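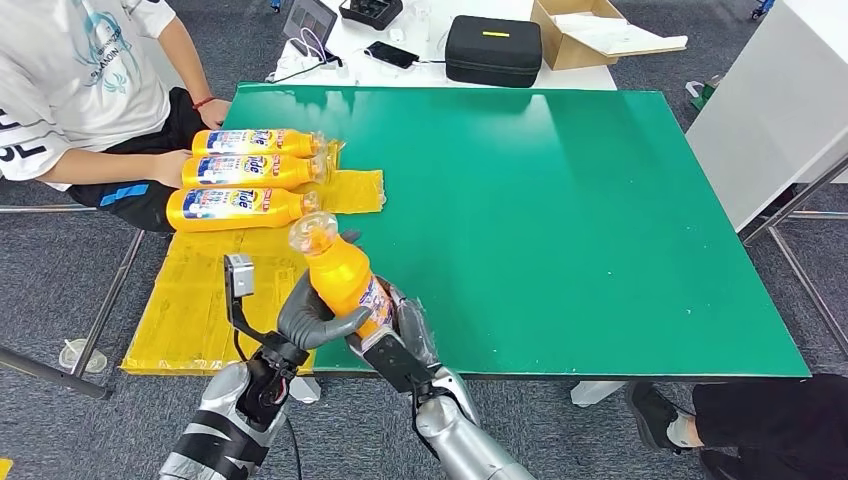 Codik to wrap laundry detergent in bundles at Langlois packing hall

2020-03-01

Codik, the household goods packer, will start wrapping bottles of laundry detergent in bundles at its Langlois site this month, the company said. Until now, all detergent handled at Langlois has gone out in cardboard cartons.

The first product on the new bench is Tide in the orange bottle. Bottles are laid on their sides in a row on a sheet of yellow plastic wrap, with the caps all pointing the same way. The sheet is then folded over the row and closed with tape at both ends. A paper slip with the order number goes under the last fold.

Codik said the change applies only to small orders from corner stores, laundromats and apartment buildings. Large orders for supermarkets will stay in cartons and will be packed on the existing line at the other end of the hall.

The company expects to send out 1000 bundles in the first month. If there are few complaints about damage or leaks, it plans to raise that to 2000 a month by the summer. Other liquid products, including dish soap and fabric softener, could be added later in the year, but no date has been set.

Small customers had asked for a change. Many of them buy only a few bottles at a time and were getting them in cartons made for a larger number, with crumpled paper filling the gap. In a survey Codik sent out in January, 39 stores said they would take wrapped bundles if the price stayed the same. Another 16 said they preferred cartons, mostly for stacking in back rooms. Those stores can keep getting cartons if they check the box on the order form.

Prices will not change for now. Codik said the wrap costs less per order than a carton but that packing by hand takes longer, and it wants to see a few months of figures before deciding anything.

The yellow wrap is supplied by Ranine, which already sells Codik its clear pallet film. Yellow was picked so that drivers can tell detergent from food items on a mixed load. Food orders from Langlois will go on being packed in clear film, and the two are not to be placed on the same shelf in the trucks.

Bottles are to be checked before they are laid down. The cap must be tight and the label whole, and any bottle with liquid around the neck is put aside in a tub and wiped, then looked at again at the end of the shift. Bottles with torn labels are sold at the factory shop in Bokness at a lower price.

Codik tried standing the bottles upright in an earlier version of the bundle. The wrap slid up over the caps and the bundles tipped over on the truck. Laying them down made a flatter package, although it puts more strain on the caps, and the company has told customers to stand the bottles up again as soon as they open the bundle.

Stores are also being asked not to cut the wrap with a box knife. The tape has a folded tab at one end and can be pulled off by hand. The used wrap can be sent back with the driver on the next delivery, folded and dry. Ranine collects it from Langlois twice a month.

The first bundles will go to stores on the Bokness route. Deliveries to the rest of the area are to follow two weeks later. Order forms with the new check box are being handed out by drivers, and stores that do not return one will get bundles for any order of fewer than ten bottles.

Customers who receive a leaking bottle should keep the order slip and give it to the driver along with the bottle. Codik said it will replace the bottle on the next delivery at no charge. Claims for bundles must be made within a week, the same as for cartons.

The factory shop in Bokness keeps its usual hours and will not carry the bundles.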